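Oven runs cool after element replacement - calibrate or keep looking?

Last updated: March 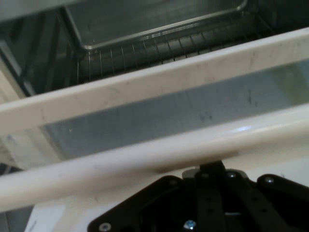

Does an electric oven need to be recalibrated after the bake element is replaced? Normally it doesn't. The element only supplies heat, and the thermostat or sensor decides when to switch it, so a correct replacement leaves the calibration where it was.

Posted by gravelpit_26

I have a Brirex electric wall oven, mechanical thermostat, capillary bulb clipped to the back wall. The bake element failed open in the winter and I replaced it with an aftermarket part from Costello. Fit was fine, same terminal spacing, same mounting plate. Since then the oven reads low. I set 350 F and a dial thermometer on the middle rack settles near 300. I let it run a full hour before I believed the number. The shortfall is 50 degrees at 350 and looks the same at 425.

Broil works normally. Preheat is slower than I remember, but I never timed it with the old element. Breaker has not tripped. I have not touched the thermostat. The manual says there is an adjustment screw under the knob and that one eighth of a turn is worth a certain number of degrees, but the page with the figure is missing from my copy.

Before I turn the screw I would like to know whether I am hiding a different fault. Bread is coming out pale and I have been setting the dial high to compensate.

Posted by Roronance

Find out first whether the oven is cycling. Those are two separate faults and they look alike on a thermometer.

Set 350, wait an hour, then watch the indicator light. If the light goes off and on at intervals, the thermostat is satisfied and is opening the circuit at the wrong temperature. That is a calibration or bulb placement problem. If the light never goes off, the thermostat is still calling for heat and the oven cannot get there. That is low power, a bad door seal, or both, and the screw will do nothing for it.

You say the shortfall is the same at 350 and 425. A constant offset points to the first case. An underpowered oven would usually reach the lower setting eventually and fall further behind at the higher one.

Check the bulb. With the power off at the breaker, reach to the back wall and see that it is in both clips and not touching the wall or the element. People knock it out of the clips when they pull the old element forward. If it has dropped closer to the new element it will see radiant heat and shut off early, and you get exactly a low reading across the range. Do not bend the capillary sharply. If it kinks or leaks the whole thermostat has to be replaced.

If the bulb is where it should be, then adjust. Procedure on the mechanical units I have worked on:

Breaker off. Pull the knob straight out. Look for a small screw either inside the hollow shaft or on the back of the knob itself. Hold the shaft still and turn the screw a very small amount, one eighth at most. Note the direction. Put the knob back, restore power, let it run through several cycles and read again. Average the high and low of the swing. A single reading tells you very little, as a swing of 26 degrees from top to bottom would not surprise me on that type.

Also get a second thermometer. Dial types drift. I had one that read low by more than your error.

Posted by costs_101

Check the wattage stamped on the element. A 240 volt element has a definite resistance and you can measure it with the leads off and the breaker off. Voltage squared divided by watts gives the ohms when hot, and cold will be slightly lower. If the figure is well above that, you were sold the wrong part - it happened to me with one for a Brovport range. It would explain the slow preheat.

Posted by gabe's old login

just set it 50 higher. mine has been like that for years

Posted by gravelpit_26

Light does cycle. Bulb was out of the left clip and hanging forward toward the element. Clipped it back in and the middle rack now swings between 335 and 360 at a 350 setting, same thermometer. I have left the screw alone. Element is stamped with the same wattage as the original. Will still pick up a second thermometer and post if it disagrees by more than 5 degrees.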